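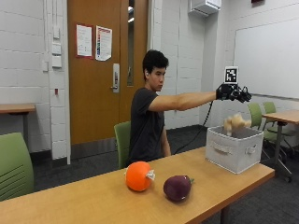 Buying capture gear: questions we keep getting

Do we need the robot arm first?
No. Kisport's sales sheet puts the arm at the top of the order, and we'd ignore that. Budget for the gloves and the hand-held grippers, run them for a term, then see if you still want an arm.

What does a starter setup cost?
Our planning figure is $4,000 per station, before freight. Vendors love to quote the glove alone. Ask for the price with cables, mounts and spare straps included, and get it in writing.

Can the fisheye camera cope with an ordinary room?
Mostly. Varnished tables throw glare, and no brochure we've read mentions it. Try a demo unit under your own ceiling lights before you sign.

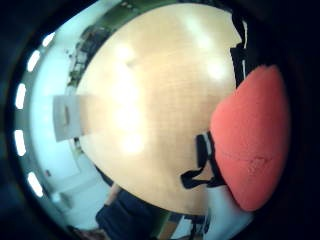
Gripper camera view of the tabletop, with glare off the wood.

Is the Branside extended warranty worth it?
We doubt it. It runs 3 years and, in the copy we read, leaves out cables. Put that money toward spares.

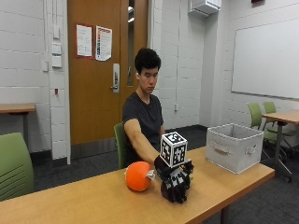

ROOMS AND CONSUMABLES

Do we need a dedicated lab?
A classroom will do. A table, a few chairs and a cloth storage bin cover the basics. Plush vegetables are cheap, so don't let anyone sell you a "certified object kit" until they can say who certified it.

How many stations should we plan for?
Kodwood's planner suggested 10 for us. We budgeted for five and would still start with fewer.

Who signs off on a quote?
Send it to Banafsheh Taheri by the end of September. Quotes with a "productivity gain" line will come back with a request for the numbers behind it.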